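3.2 What customers wanted to know before the painters came

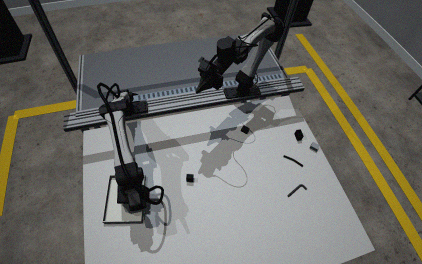
I went into the interviews thinking we'd mostly hear about colour. Wálter Ccori and I had a whole page of questions on it, and I was rather proud of them. We got through that page quickly every time, and then people wanted to talk about the quote.

We spoke to 12 households who had used one of two decorating firms, Madis or Vilela, for inside work. Five of them had also had the outside of the house done. Sunita Sachdeva did most of the talking in the first few interviews (she used to run a decorating crew herself, so she knew what to ask about filler and old gloss), and I took over from July onwards.

The same complaint kept coming up in slightly different words. The quote gave a price for a room and a price for the woodwork, and left out who would move the wardrobe. One woman in Kedness had spent an evening dragging furniture on to the landing, only to have the crew tell her at eight the next morning that they'd have done it anyway. She wasn't cross about the money at all – she was cross about her back.

Preparation was the other big one. Both firms wrote "prepare surfaces" on their quotes, and I'd assumed everybody read that the way I did, as washing, filling and sanding. Several people took it to include stripping wallpaper, and one couple thought it covered replastering a chimney breast! Madis has a longer form for outside work that spells all this out, and the households who'd seen it asked why they hadn't been given one for the bedrooms.

We coded the interviews in Codex, the notes tool our department uses, and ended up with 11 themes, which I've set out in Table 2. Wálter and I each coded the full set on our own and then argued over the differences. Most of those arguments were about where "tidiness" stops and "respect for the house" starts, and we kept them as separate themes in the end.

Figure 3. The workcell in simulation, with two arms on a shared rail.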